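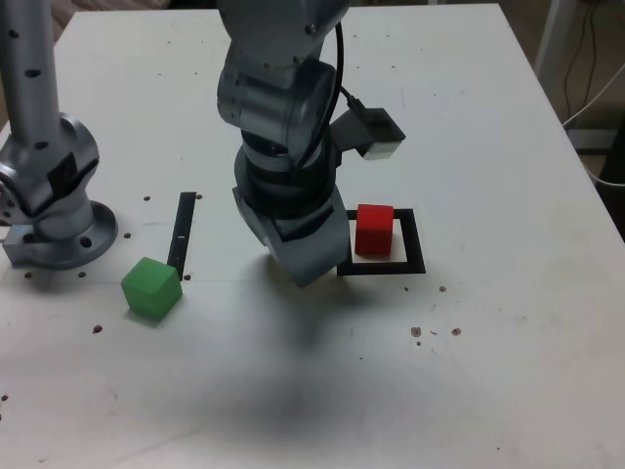 Figure 3.1 Two arms at a white worktable.

Chapter 3
Friction: The Force That Holds On

Push a heavy bookcase across a carpet and you will learn something before you ever open a physics book. At first it won't budge. You lean harder, your shoes start to slip, and then all at once the bookcase lurches forward. Keep it moving and the job gets easier! That sudden change, from stuck to sliding, is one of the best puzzles in everyday science, and we will spend most of this chapter taking it apart.

In Chapter 2 we drew blocks on perfectly smooth ramps. Those blocks were handy for learning Newton's laws, but a world like that would be a strange place to live. You couldn't walk to the door or tie a knot that stayed tied. A nail would slide right back out of the wall, and a violin bow would pass over the string without a sound.

We will need two kinds of friction. Static friction acts between surfaces that are not sliding past each other. It grows to match your push, up to a limit – and past that limit the surfaces slip. Kinetic friction takes over once they are sliding, and for most pairs of dry materials it is the smaller of the two.
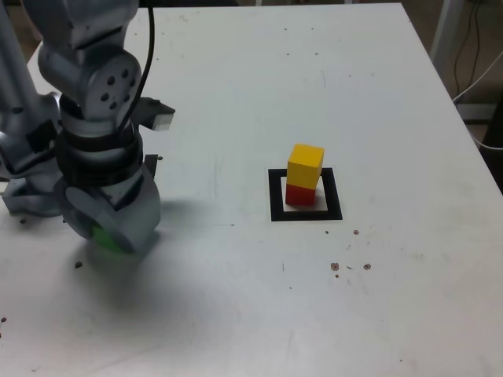
Suppose a crate with a weight of 400 newtons sits on a level floor in the town of Tilton. You push sideways with a force of 50 newtons, and the crate stays put. How large is the friction force? Many students want to reach for a formula, but look at the motion first. The crate is not accelerating, so friction must be exactly 50 newtons, pointing back at you. Double your push without moving the crate, and friction doubles too. I love this result, and I still think it is a little sneaky.

The next surprise has to do with area. Lay a brick flat on a board and pull it with a spring scale, then stand the brick on its end and pull again. In our simple model, the two readings should match. Try it (a rough board works well) and write down your guess before you pull. 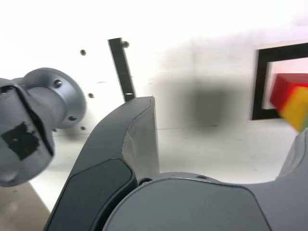 Zainab Nwachukwu: I guessed wrong on the brick. I was sure the flat side would be harder to pull, with so much more of it touching the board. Then I thought about the weight being spread out over all that extra area, and I wanted to do the whole thing over with sandpaper.

Sandpaper is a fine idea, and you will get to use it in Section 3.2. First, though, we need a careful way to talk about how hard two surfaces press together. That push is called the normal force, and it is where Section 3.1 begins.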